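Call for participants: home recording, bedding and laundry tasks

Closham is looking for people to record ordinary household handling in their own homes with a hand-held gripper. Paid, part time, starting in July. Please read the whole page before you write to us. Half of the applications we get come from people who have read only the first paragraph, and it shows.

What the work is

You carry a two-jawed gripper with a camera on it and do chores with it. You squeeze, the jaws close, you move the thing, you let go. The recordings go to the Vernach project, where they become examples for a system that is supposed to learn how to handle cloth.

I say "supposed to" on purpose. I have run collection for this project through two rounds now, and I have heard a lot of claims about what enough data will do. Maybe. The last round gave us 2,764 recordings, of which we kept 2,401. The system trained on them can pull a flat towel across a table. Give it a duvet cover and it mostly makes the heap a different shape. Some of my colleagues think that more homes and messier beds will fix this. I think it's worth finding out, and I'd like the attempt to be made with decent recordings so that if it fails, we know why.

So please don't apply in order to be part of the future. Apply if the pay and the hours suit you and you can stand doing the same dull thing carefully many times.

What you would do

Each participant records 40 sessions. One session takes about 20 minutes, including setup. The tasks for this round are:

Picking up a sheet or cover by a fold and lifting it clear of the bed
Dragging a bunched blanket from one end of the mattress to the other
Spreading a cover that starts in a heap
Separating two pieces of bedding that are lying on top of each other

You use your own bedding. We don't want it ironed, and we don't want a bed made up like a hotel's. We also don't want you to invent a mess that no person would ever leave. Last round we got several beds that looked like a store had collapsed on them, and most of those went in the discard pile.

What we are asking for

You don't need any background in robotics. People who have one tend to be worse at this, in my experience, as they start guessing what the system wants and tidy up their movements to suit it. We want the grab you would make anyway, at the speed you would make it, within the limits of the tool.

You do need a bed you can get at from at least two sides, decent daylight or a good lamp, and a hand that can squeeze a trigger for several minutes without hurting. The tool gets heavy. If you have wrist trouble, this is a bad job for you and I would rather say so now.

Slippery cloth is harder than it sounds. You have to catch a ridge of it between the finger pads, and if you catch too little it slides out when you lift.

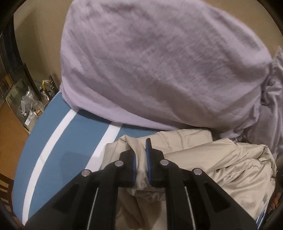

When that happens, keep recording and try again. A missed grab followed by a good one is useful to us. A missed grab that somebody has trimmed off is a small lie in the data, and we had enough of those last time to cause real trouble.

Your home and your privacy

The camera sees more than the bed. It will pick up shelves, furniture, whatever you have left out. Put away mail, medicine, family photos and anything else you don't want strangers to look at – people will review these recordings, and I can't promise you that every one of them is incurious. Other members of the household must stay out of the room while you record. You can withdraw any session up to the end of the round.

Pay

You are paid per session submitted, whether or not we keep it. The rate is in the information sheet, which we send to everyone who applies. The tool is on loan and comes back to us at our cost.

How to apply

Write to Rajkumari Kanaujia at the Closham office with "bedding round" in the subject line. Tell us what kinds of bedding you own, which hand you would use, and when you could start. No résumé, please.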